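How Does a Robot Arm Learn to Pick Up a Box?

You can pick up a carton without thinking. Your hand knows how hard to squeeze. A robot arm starts out knowing none of that, so people give it examples to learn from.

One example is one try at one small job, such as moving a carton from one tray to another. During the try, a computer saves two kinds of information: what the cameras see and how the arm moves.
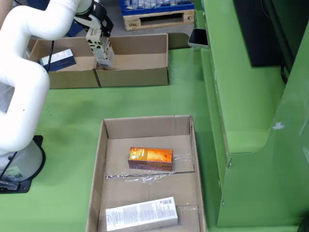 One try is not enough to learn from. If the carton always starts in the same spot, the robot only learns that spot. So people put it in a new place, or turn it a little, and go again. At Skunerell, a team gathered 498 examples in September.

Cameras can go in different places. Some stand back and show the whole table. Others ride on the arm, close to the gripper. That is the robot's word for a hand.
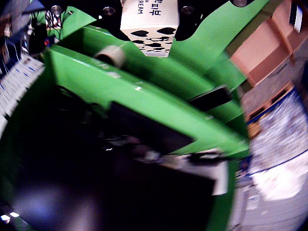

A close view helps with squeezing and letting go. A wide view helps the robot find things. The learning program, called Uron, uses both -- a bit like looking up and then looking down at your fingers.

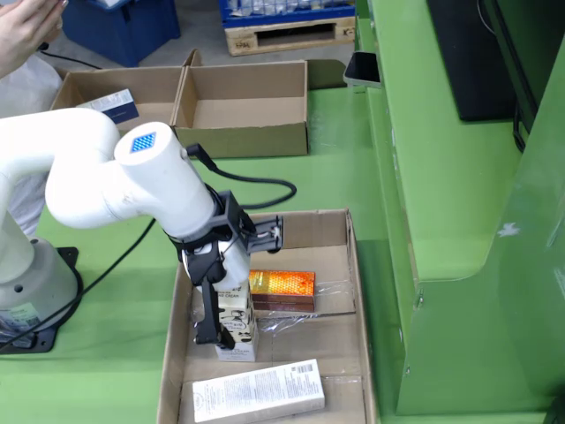
Photo: Beat Schwaiger

Mistakes happen. A carton can slip or tip over. The team marks each try as good or bad, so Uron doesn't copy the wrong moves. In one batch, 23 tries were marked bad.

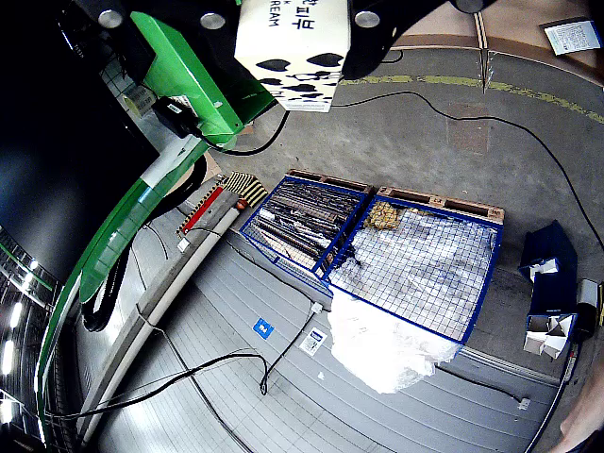
The gripper holding a carton with cow spots.

After that, Uron studies the examples over and over, looking for patterns. Then the arm tries the job by itself. If it has trouble, the team gathers more examples of the hard part.

Words to know
Gripper: the part of a robot that grabs things
Example: one saved try at a job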